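How to read a psalm a day and stick with it

Quick version, I'm typing this on my lunch hour. Pick a time. Same chair, same time, phone in the other room.

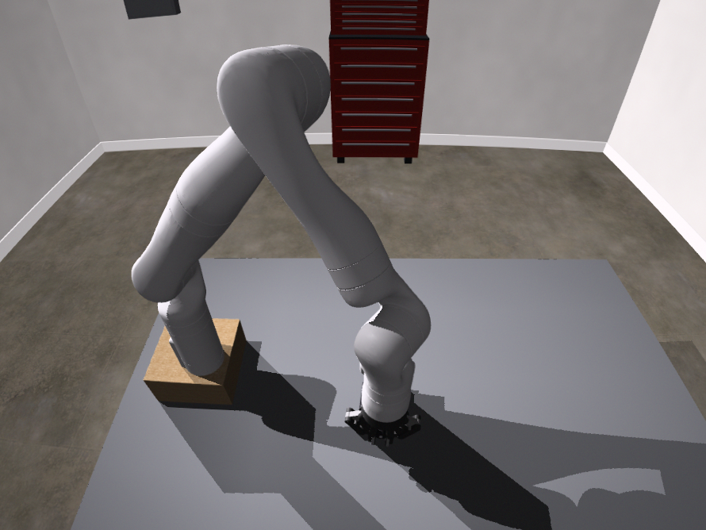
By Fergal Gilmartin
Monday, November 26, 2018

Step 1. Start small. Psalm 101 is good - short, plain, over in a minute. Dont start with 119.

Step 2. Read it out loud. Slowly. Then again, and stop at the line that snags you.

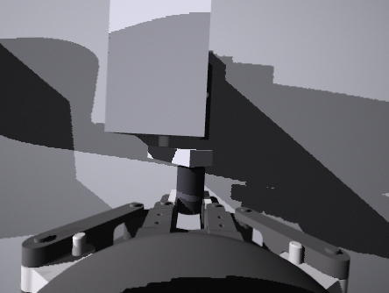
Manaia Treloar: I tried out loud and felt silly for a week. Whispering worked better for me, and I still caught lines I'd skipped for years.

Whispering is fine. Step 3 - write the line down. One line, no essay. Cheap notebook, date at the top.
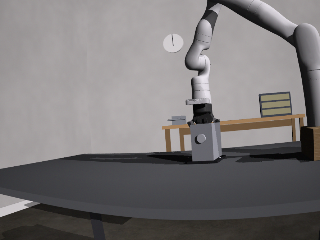
Then pray it back in your own words. Psalm 50 is harder going, so give it two days. Same for 76 if the history is new to you. Look up the names, a study Bible will have notes at the bottom of teh page.

Step 4. Missed a day? Skip it, go on to the next one. Every 7 days read back over your lines.

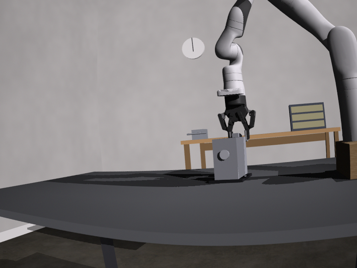 Robot arm with black gripper, gray box on the table

Next up: doing this with kids.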